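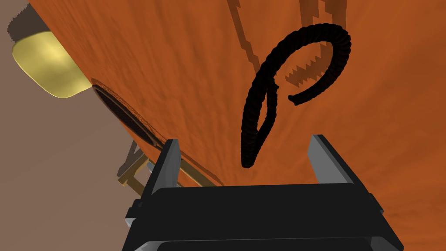 Rukhsana Zaidi
Retail Communications Manager, Olel Markets

Olel Markets Adds Paid-Item Reminder to Checkout Lanes

GULTURA – Olel Markets will introduce a paid-item reminder at its 13 grocery stores in April. The feature applies to products that are paid for at the register but stored elsewhere in the building, including propane cylinders, bottled water by the case and firewood bundles.

When a cashier enters one of these products, the register prints a separate pickup slip after the main receipt. The slip shows the item, the quantity and the pickup point. Staff at the pickup point scan the slip, and the item is marked as collected.

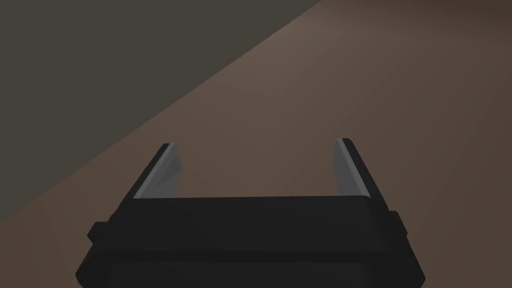
Items not marked as collected by closing time remain on the customer's account for five days. Customers may collect them at the store of purchase with the slip or the original receipt. After that period, the purchase is refunded to the original form of payment. Cash purchases are refunded at the service desk.

Olel tested the system at its Usmani Road store, where registers issued 1,957 pickup slips. Of these, 1,028 were for bottled water.

"The slip is a second piece of paper with one job," said Sepehr Ranjbar, director of store operations. "Cashiers do not have to enter anything extra."

Self-checkout lanes will receive the same update. Prices and purchase limits are unchanged.

Media contact: Rukhsana Zaidi, Olel Markets, Gultura office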